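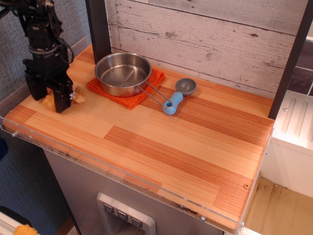

What should I do first when the gripper stops partway through a close and the controller shows Fault 11?
Press the emergency stop, leave the arm where it is, and keep your hands out of the work area until the red lamp on the controller is steady.

7. Fault 11: Gripper Stall

Fault 11 is raised when a finger on the Tendeck gripper is told to move and doesn't get where it was going. The controller has no idea what is in the way. It will accept a crumb, a countertop or a thumb with equal good manners, so treat the thumb as the default case.

Most of the stalls reported to Soltance from toy-kitchen stations come from food. Bread and pastry shed, and what they shed finds the finger slide. Yolanda Escobar cleared the same gripper three times in one afternoon before she looked at what it was being asked to pick up.

7.1 Before you touch anything

CAUTION: A stalled gripper is still trying. Clearing the message on the screen while the stop is released lets the finger finish its move, at full force, with whatever is now between the fingers. Do not clear the message first. The button is large, green and very inviting. Leave it alone.

1. Press the emergency stop. Pausing the program in Ana is a different thing and leaves the motors powered.
2. Wait for the red lamp to go from blinking to steady.
3. Write down the fault code and the counter beside it. A support ticket that says "it did the thing again" will be answered with a request for the counter.
4. Hold the arm by the forearm bracket before you release the brake. It will sag. If it is low over the counter, the fingertips are what it will sag onto.
5. Release the brake and lift the arm until there is a hand's width of clear air under both fingertips. Set the brake again.

Note: Do not lift by the cable. It loops out from the side of the arm at a very convenient height and looks like a handle. Fadi Hijazi has replaced enough of them to have views on this.

7.2 Clearing the fingers

You will need a dry brush, a 2.5 mm hex key and a cloth. Compressed air is not on the list. It moves crumbs from the part of the slide you can see to the part you can't.

1. Take away any loose food from the counter. Pans, scoops and cloths can stay if they're clear of the arm's path.
2. Brush the inside face of each finger, working downward.
3. Brush the slide above the fingers, left side first, then right.
4. Open and close the fingers by hand. The travel should feel even from end to end. A gritty patch means more brushing. A hard stop means you should go to 7.4.
5. Wipe the fingers with the dry cloth. If a finger carries a label, wipe around it.
6. Check both finger screws with the hex key. Snug is enough.

7.3 Checking the counter height

A second cause of Fault 11, and the more expensive one, is a fingertip that has been sent slightly below the surface of the counter. The arm presses, the wood declines, and the gripper takes the blame.

1. Release the emergency stop with everyone outside the marked area.
2. In Ana, choose Service, then Surface Check. Speed drops to 20 percent by itself. Please don't raise it.
3. Let the arm touch down at the four taught points. Keep a hand on the stop throughout.
4. Compare the four heights. If any two differ by more than 1 mm, re-teach the surface before you run anything else.
5. On counters with a clear acrylic guard, confirm that the guard height has been entered as its own value. The guard sits a little above the surface, and an arm that knows only about the wood will meet it sooner or later.
6. Look over the guard for loose screws and cracks. Dirt along its lower edge is a cleaning job and can wait.

CAUTION: Surface Check does not look for objects. It will touch down on a saucepan with the same confidence as on wood, and then save the height of the saucepan. Move anything standing on a taught point.

7.4 If the fault comes back

Run 25 empty open-and-close cycles from the Service menu. If these finish without a fault, go back to work and keep an eye on the counter.

If Fault 11 returns during the cycles, stop. Tag the arm out of use and send the log. Do not raise the stall limit to make the message go away. The limit can be raised – the setting is right there, unlocked, a decision we have come to regret – and one site ran with it at maximum for most of January. The gripper gave no further faults. It also bent a finger.

Logs go to Hina Malik at Soltance service, along with the fault counter, the firmware version and the Surface Check heights. For arms on a Kairys base, add the serial number of the base, found on the underside where the designers felt it would be safest from being read.

Section revised October 2021. It replaces the loose sheet titled "Gripper Stuck?", which told readers to tap the finger with a screwdriver. Please throw that sheet away.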